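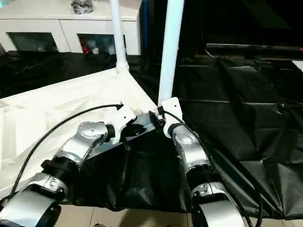 2 min read

Black cloth is the hardest thing to keep decent in a small workroom. It shows lint, chalk and every careless crease, and left in a heap it will hold a fold for weeks. Hung up, it mostly looks after itself.

Joar Lie has been sewing covers and curtains at Plillholm for long enough to have opinions on this. He buys black cotton by the bolt from Sturnier, and the last one ran to 37 yards. Before he cuts anything, he lets a length hang overnight from something flat and stiff. A rounded rod lets heavy cloth slide, he says, and a thin wire leaves a line.

"Hold it at both ends and keep it level," Lie says. "Let the bottom go where it wants."

Soft folds are fine at this stage. The ones to worry about are sharp, and those get steam from the back, with the iron kept off the surface. Pressing black cotton from the front leaves a shine that won't wash out.

The shop's order book stood at 536 covers in March, most of them plain. Lie hangs the finished ones too, two to a rail, until they are packed. He used to fold them on a shelf — it saved room, but customers called about the creases.

He still folds the white ones. They go in a drawer by the door, with tissue between the layers.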